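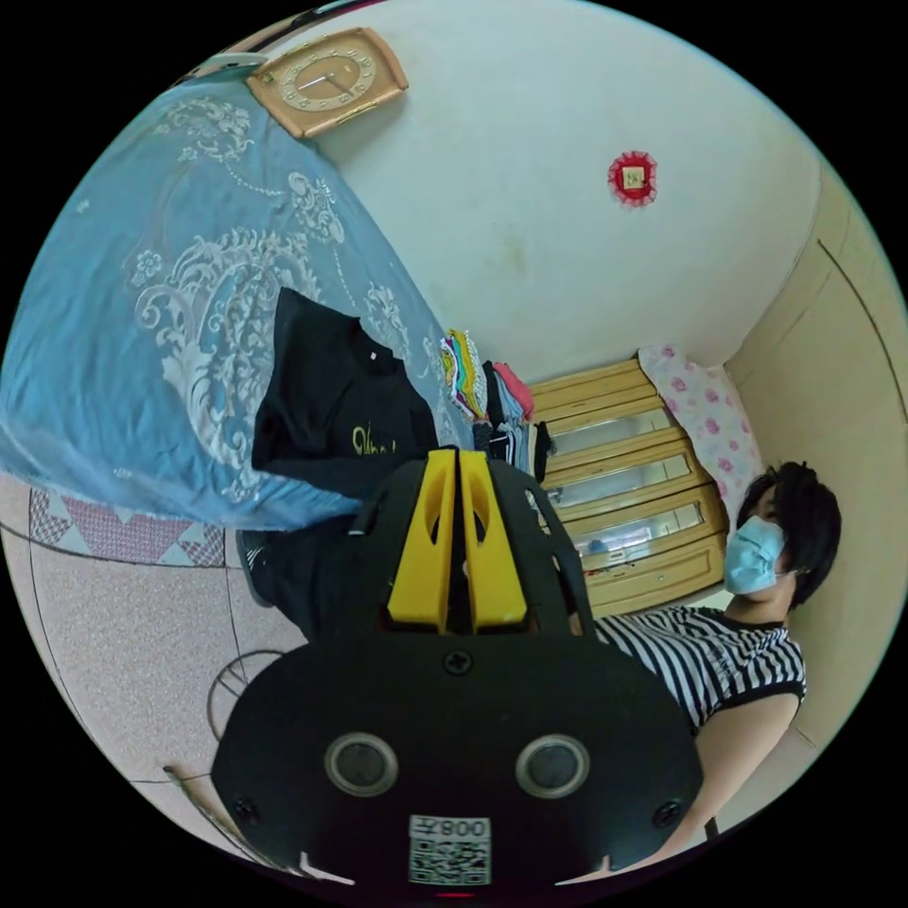
Heller Holzschrank mit Glasscheiben, obenauf das Kissen mit den rosa Rosen.

Huệ Đàm redet schnell, wenn es um Schränke geht. Kaum sitzt man bei ihr in Brustow, ist sie schon wieder aufgesprungen, um eine Tür zu öffnen. „Glas ist herrlich!“, ruft sie. „Alle wollen heute glatte, geschlossene Fronten, und dann suchen sie eine halbe Stunde nach der Suppenschüssel. Ich schaue einmal hin und weiß, wo sie steht.“

Seit dem 13. März räumt sie ihre Wohnung um, Zimmer für Zimmer, und schreibt darüber in ihrem Rundbrief „Wuso“, den inzwischen 363 Leute bekommen. Den Schrank aus hellem Holz hat sie über eine Kleinanzeige gefunden, für 249 Euro. Verhandelt hat sie nicht. „Ich hatte solche Angst, dass ihn mir jemand wegschnappt! Die Verkäuferin wollte noch in Ruhe Kaffee trinken, und ich saß da und dachte nur an die Scheiben.“

Für das Hochtragen brauchte es zwei Nachbarn und eine Wolldecke. Gestrichen wird nichts, da ist sie streng. Das gelbliche Holz erinnert sie an das Haus ihrer Tante Tô, bei der sie als Kind die Sommer verbrachte. „Dort roch es nach Tee und Bohnerwachs. Den Tee habe ich schon, am Wachs arbeite ich noch.“

Und das Kissen? Huệ Đàm lacht laut. Weiß mit rosa Rosen, das sei doch wunderbar, sagt sie, ein bisschen Großmutter dürfe in jedem Zimmer sein. Ihre Freundin Sevia findet, Kissen gehörten aufs Sofa. „Auf dem Sofa sieht man es ja nie, da liegt immer einer drauf. Oben auf dem Schrank hat es seinen Auftritt.“

Beim Einräumen geht sie nach Gefühl vor. Was sie täglich braucht, kommt auf Griffhöhe, die guten Schalen weiter nach unten, Papierkram darf gar nicht hinein. Zweimal hat sie schon alles wieder herausgeholt, weil ihr die Reihenfolge nicht gefiel, und sie erzählt davon wie von einem gelungenen Ausflug. „Scheiben putzen mag ich übrigens auch“, sagt sie. „Essigwasser, altes Geschirrtuch, Radio an.“

Bis November soll noch die Küche drankommen. Für die sucht sie gerade ein Regal, schmal und gern wieder aus hellem Holz.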